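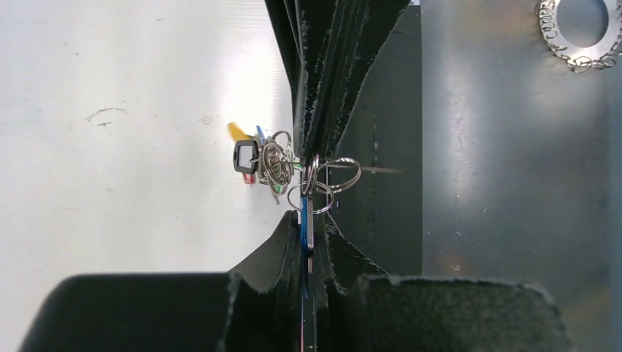 생활제품디자인 기말 프로젝트 보고서
프로젝트 이름: Mukeo (무케오)
제출일: 2025-10-09

1. 왜 하필 열쇠 꾸러미였냐면요

처음에는 다들 하는 것처럼 텀블러나 책상 정리함을 해 볼까 했어요. 근데 주제 정하는 주에 제가 공동작업실 문 앞에서 열쇠를 못 찾아서 한참을 서 있었거든요. 과제 모형을 한 팔로 안고, 다른 손으로는 꾸러미를 흔들면서요. 문 열쇠는 분명히 그 안에 있는데 고리끼리 엉켜서 돌아가지를 않는 거예요! 결국 모형을 복도 바닥에 내려놓고 두 손으로 풀었고, 그날 저녁에 주제를 바꿨습니다.

제 꾸러미는 솔직히 좀 심했어요. 까만 플라스틱 머리에 네모난 구멍이 난 것도 있고, 은색 고리는 작은 것들이 자기들끼리 뭉쳐 있고, 거기에 노란 태그, 파란 조각, 파란 띠까지 달려 있어요. 빨간 것도 조그맣게 하나 있고요. 색깔은 제가 나름대로 정해서 단 건데(노란색은 작업실, 파란색은 집 쪽) 한 학기 지나니까 뭐가 뭐였는지 저도 헷갈리더라고요. 색은 남았는데 규칙이 사라진 거죠.

그래서 이 보고서는 '열쇠 꾸러미는 왜 엉키고, 어떻게 묶으면 덜 엉키나'에 대한 이야기예요. 프로젝트 이름 Mukeo는 '묶어'를 소리 나는 대로 대충 로마자로 적은 건데, 중간 발표 때 반응이 의외로 좋아서 그냥 끝까지 갔습니다. (무슨 북유럽 브랜드 같다는 소리도 들었어요.)

2. 먼저 살펴본 것들

4월에 저랑 같은 작업실을 쓰는 사람들 꾸러미를 빌려서 봤어요. 모두 14개였고, 제 것도 여기 들어가요. 빌린다고 해도 열쇠를 가져갈 수는 없으니까 Brovstead관 329호 큰 탁자에 흰 종이를 깔아 놓고, 사람들이 작업하는 동안만 옆에서 보고 바로 돌려줬어요. 남의 열쇠를 만지는 거라 좀 조심스러웠는데 다들 "어 그래 풀어 줘" 하면서 던져 주고 가더라고요. 사실은 엉킨 걸 풀어 줄 사람이 필요했던 것 같아요.

볼 때는 네 가지를 적었어요. 뭐가 달려 있는지, 고리가 몇 단계로 이어져 있는지, 주인이 자주 쓰는 게 어느 자리에 있는지, 그리고 주인이 직접 말해 주는 불만. 마지막 항목이 제일 재밌었고 제일 쓸모도 있었어요. 몇 개 옮겨 볼게요.

"가방에 넣기만 하면 모양이 달라져 있어요."
"뭘 빼고 싶은데 손톱이 아파서 그냥 달고 다녀요."
"이건 어디 열쇠인지 몰라요. 근데 버리기는 무서워요."
"태그가 예뻐서 샀는데 태그가 구멍을 가려요."

'어디 열쇠인지 모른다'는 말이 생각보다 자주 나왔어요. 원래는 엉킴만 다루려고 했는데 이것 때문에 이름표 문제도 같이 보게 됐습니다. 범위가 늘어나면 안 된다고 교수님이 그렇게 말씀하셨는데... 죄송합니다.

3. 엉킴은 어디서 생기나

제가 관찰하면서 정리한 건 이렇습니다. 과학적인 실험은 아니고요, 풀고 또 풀면서 손으로 알게 된 내용이에요.

가장 큰 범인은 고리에 고리를 거는 방식이었어요. 열쇠마다 작은 이중 고리를 하나씩 끼우고, 그걸 다시 큰 고리에 거는 거요. 처음 할 때는 엄청 깔끔해 보여요. 열쇠 하나하나가 따로 움직이니까요. 근데 그 작은 고리들이 큰 고리 위의 한 곳으로 쏠리면 그때부터는 서로의 틈에 파고들어요. 이중 고리는 끝이 살짝 벌어져 있는 것들이 있어서, 그 틈에 옆 고리가 끼면 흔들어서는 절대 안 풀려요. 손톱으로 벌려야 해요. 제 꾸러미 고리 뭉치가 딱 이 모양이에요.

두 번째는 얇은 줄이에요. 가느다란 끈이나 줄이 달린 장식이 하나라도 있으면 그게 고리 사이를 바느질하듯이 지나가요. 줄이 고리보다 부드러우니까 어디든 들어가거든요. 꾸러미에서 줄 달린 것 하나만 빼도 주인이 "어, 왜 이렇게 잘 돌아가요?" 하는 경우가 있었어요. 저는 이게 제일 놀라웠어요! 고리 탓만 하고 있었는데 말이죠.

세 번째는 크기가 어중간한 태그. 아예 크면 고리 사이로 못 들어가서 괜찮고, 아주 작으면 들어갔다가도 잘 빠져나와요. 문제는 딱 고리 안지름만 한 것들이에요. 들어갈 때는 쏙 들어가고 나올 때는 각도가 안 맞아서 걸려요. 치수를 제대로 재서 표로 넣고 싶었는데 고리 종류가 다 달라서 표가 너무 지저분해졌고, 결국 뺐습니다. 부록에 스케치만 붙였어요.

그리고 이건 엉킴하고는 조금 다른 얘긴데, 까만 머리가 달린 열쇠들이 문제예요. 어두운 가방 안에서는 까만 건 그냥 안 보여요. 제 것도 네모난 구멍 안쪽으로 하얀 게 보여서 그나마 구별이 되는 거지, 전부 까맸으면 손끝으로만 찾았을 거예요. 그래서 나중에 이름표를 만들 때 까만색은 아예 후보에서 뺐어요.

4. 만들어 본 것들

시안은 여러 개였는데 살아남은 건 세 가지예요. 버린 것도 밑에 조금 썼어요, 버린 이유가 더 재밌어서.

시안 가: 한 줄 꾸러미
작은 고리를 다 빼고 큰 고리 하나에 열쇠를 직접 꿰는 방식이에요. 너무 단순해서 이게 디자인이냐는 말을 들었는데 써 보면 진짜 안 엉켜요. 대신 열쇠가 뻣뻣하게 서 있어서, 열쇠를 돌릴 때 나머지가 다 같이 따라 돌아요. 자물쇠가 문틀에 바짝 붙어 있으면 옆 열쇠들이 문틀에 부딪혀요. 저희 작업실 문이 딱 그래요.

시안 나: 칸막이 고리
큰 고리 위에 펠트로 만든 납작한 원판을 끼워서 작은 고리들이 한쪽으로 쏠리지 못하게 막는 거예요. 원판 사이마다 열쇠가 하나씩 들어가고요. 이게 제일 보기 좋았고 발표 때도 다들 이걸 만져 보고 싶어 했어요. 원판 재료는 Verhoeven에서 자투리 펠트 묶음을 사다가 썼고요. 두 겹을 붙인 게 한 겹짜리보다 훨씬 오래갔어요. 한 겹은 며칠 만에 가운데 구멍이 늘어나서 원판이 고리째로 훌렁 넘어가 버렸어요.

시안 다: 두 집 살림
꾸러미를 아예 둘로 나누고 가운데를 넓은 띠로 잇는 방식. 매일 쓰는 열쇠는 이쪽, 가끔 쓰는 열쇠는 저쪽이에요. 띠가 넓적하니까 고리 사이로 안 들어가고, 손으로 잡을 곳도 생겨요. 제 꾸러미의 파란 띠를 만지작거리다가 생각난 거예요. 얇고 세워지는 납작한 것은 손가락 두 개로 집기가 참 편하거든요. 고리는 미끄러지는데 띠는 안 그래요. 꾸러미를 꺼낼 때 어디를 먼저 잡느냐가 의외로 중요하다는 걸 여기서 알았습니다.

버린 시안 중에 제일 아까운 건 자석이에요. 열쇠끼리 착 붙어 있으면 안 엉키겠지! 했는데 열쇠 재질이 다 달라서 붙는 것도 있고 안 붙는 것도 있었어요. 게다가 가방 안의 다른 물건이 다 붙어 올라와요. 클립, 옷핀, 커터 날 부러진 조각까지요. 커터 날이 붙어 나온 날 바로 접었어요.

카라비너도 해 봤어요. 빼고 끼우기는 좋은데 Pralletti에서 산 제일 작은 것도 주머니에 넣으면 허벅지가 배겨서, 청바지 입는 사람은 전부 싫다고 했습니다.

5. 이름표 이야기

앞에서 말한 '어디 열쇠인지 모르는 열쇠' 문제예요. 색깔로 구별하는 건 다들 한 번씩은 해 봤더라고요. 저도 그랬고요. 그런데 색은 외워야 하는 거라서 시간이 지나면 까먹어요. 노란색이 작업실이었는지 창고였는지, 그걸 또 어디다 적어 놔야 하는데 그 적어 놓은 종이를 잃어버리죠.

그렇다고 열쇠에다가 "329호"라고 써 붙이면 잃어버렸을 때 큰일이고요. 주운 사람이 그대로 들어갈 수 있잖아요. 그래서 저는 나만 아는 말이면서 까먹기 어려운 표시가 뭘까를 꽤 오래 고민했어요.

제가 고른 건 촉감이에요. 펠트 원판 가장자리를 가위로 조금씩 다르게 잘라서, 작업실은 톱니, 집은 둥근 채로, 자전거는 한쪽만 평평하게. 문하고 모양을 엮어서 이야기를 하나씩 만들면 잘 안 잊어버려요. 작업실에는 톱이 있으니까 톱니, 이런 식으로요. 색은 그 위에 덤으로 얹었어요. 색을 까먹어도 손끝이 알고, 손이 시려서 감각이 없으면 눈으로 보면 되고요.

한 가지 실패담: 처음에 톱니를 너무 예쁘게 자르려고 촘촘하게 냈더니 주머니 먼지를 다 긁어모았어요. 보풀이 끼니까 톱니가 그냥 둥근 것처럼 느껴지더라고요. 톱니는 크고 못생기게 자르는 게 맞습니다.

6. 써 보게 하기

시안 가, 나, 다를 작업실 사람 6명한테 나눠 주고 2주씩 써 보게 했어요. 각자 자기 열쇠를 옮겨 달아야 해서 처음 설치하는 날에는 329호가 무슨 열쇠 가게 같았어요. 손톱 아프다고 다들 난리여서 버터나이프를 돌려 썼습니다. (이중 고리 벌릴 때 진짜 좋아요. 끝이 무뎌서 안 다쳐요.)

평가는 간단하게 했어요. 가방에서 꺼내서 맞는 열쇠를 집을 때까지 시간을 재는데, 20초를 넘기면 '못 찾음'으로 치는 거예요. 왜 20초냐면 문 앞에서 20초가 지나면 사람이 짐을 내려놓더라고요. 제 기준으로는 짐을 내려놓는 순간 그 꾸러미는 진 거예요.

결과를 말로 풀면 이래요. 시안 가는 '못 찾음'이 거의 안 나왔지만 만족도가 낮았어요. 뻣뻣해서 문 열 때 짜증 난다는 말이 계속 나왔고요. 시안 나는 처음 며칠은 칭찬만 받다가 뒤로 갈수록 펠트가 눌리면서 효과가 줄었어요. 시안 다는 반대로 첫인상이 제일 별로였는데("너무 길어요", "덜렁거려요") 2주가 지나고 나서 돌려주기 싫다는 사람이 있었어요. 실제로 아직 하나를 못 돌려받았습니다. 좋은 뜻으로 받아들이고 있어요.

제가 예상 못 했던 건, 옮겨 달면서 다들 열쇠를 버리기 시작했다는 거예요. 정확히는 버린 게 아니라 꾸러미에서 뺀 거죠. 하나하나 손으로 빼다 보니까 이걸 다시 달아야 하나 생각하게 되나 봐요. 예전 자취방 열쇠, 없어진 사물함 열쇠, 고장 나서 버린 자전거 자물쇠 열쇠 같은 게 탁자에 쌓였어요. 그러니까 덜 엉키게 된 게 제 디자인 덕분인지 열쇠가 줄어서인지 나눠서 말할 수가 없어요. 이건 평가 설계를 잘못한 부분이라서 그대로 적어 둡니다. 다음에 하면 열쇠 수를 고정해 놓고 시작할 거예요.

7. 최종안

최종안은 시안 나와 다를 합친 모양이에요. 넓은 띠를 가운데 두고, 매일 쓰는 쪽에만 펠트 원판을 끼웠어요. 가끔 쓰는 쪽은 원판 없이 열쇠를 고리에 바로 꿰고요. 어차피 가끔 쓰는 열쇠는 좀 뻣뻣해도 참을 만하다고들 했거든요.

만드는 순서는 별거 없어요.
꾸러미를 전부 풀어서 흰 종이 위에 늘어놓는다.
어디 것인지 모르는 열쇠는 봉투에 담고 날짜를 쓴다.
줄이 달린 장식은 열쇠 말고 가방 지퍼에 단다.
펠트를 두 겹 붙이고 동그랗게 자른 다음 가운데를 펀치로 뚫는다.
가장자리 모양을 다르게 자른다. 크게, 못생기게!
큰 고리에 원판, 열쇠, 원판, 열쇠 순서로 끼운다.
띠 양쪽에 고리를 하나씩 건다.

띠는 가죽도 해 보고 웨빙도 해 봤는데, 저는 웨빙 쪽이 나았어요. 가죽은 접히는 자리가 정해져 버려서 나중에는 한 방향으로만 눕고, 끝을 마감하기도 힘들었어요. 웨빙은 끝만 라이터로 살짝 지지면 돼요. 다만 색이 금방 때 타는 건 각오해야 하고요. 연한 회색으로 했다가 한 달도 안 돼서 흑심 색이 됐습니다. 연필 쓰는 과라서 어쩔 수가 없네요.

8. 아쉬운 점, 그리고 다음에 할 것

소리 문제를 못 다뤘어요. 펠트를 끼우면 짤랑거리는 소리가 줄어드는데, 어떤 사람은 그게 좋다고 했고 어떤 사람은 소리가 안 나니까 주머니에 있는지 없는지 몰라서 불안하다고 했어요. 저는 당연히 조용한 게 좋은 줄 알았거든요. 소리를 고를 수 있게 하는 버전을 생각해 보고 싶어요.

그리고 카드키랑 같이 들고 다니는 사람이 많은데 이번에는 카드키를 전부 빼고 했습니다. 이것까지 넣으면 지갑을 디자인하게 될 것 같아서요.

겨울에도 다시 해 보고 싶어요. 장갑을 끼면 가장자리 촉감 구별이 안 될 게 뻔한데 봄에 시작한 프로젝트라 확인을 못 했어요. 장갑용으로는 원판 크기 자체를 다르게 하는 게 어떨까 싶어서 스케치만 몇 장 그려 놨어요.

마지막으로 제 원래 꾸러미 얘기를 하면, 비교용으로 남겨 둬야 해서 프로젝트 내내 엉킨 채로 뒀어요. 제출하고 나면 이것부터 풀 겁니다. 봉투랑 버터나이프는 이미 책상에 꺼내 놨어요.

부록 가. 태그와 고리 크기 비교 스케치
부록 나. 펠트 원판 본 (둥근형, 톱니형, 한쪽 평평형)
부록 다. 사용 평가 때 받은 메모 원본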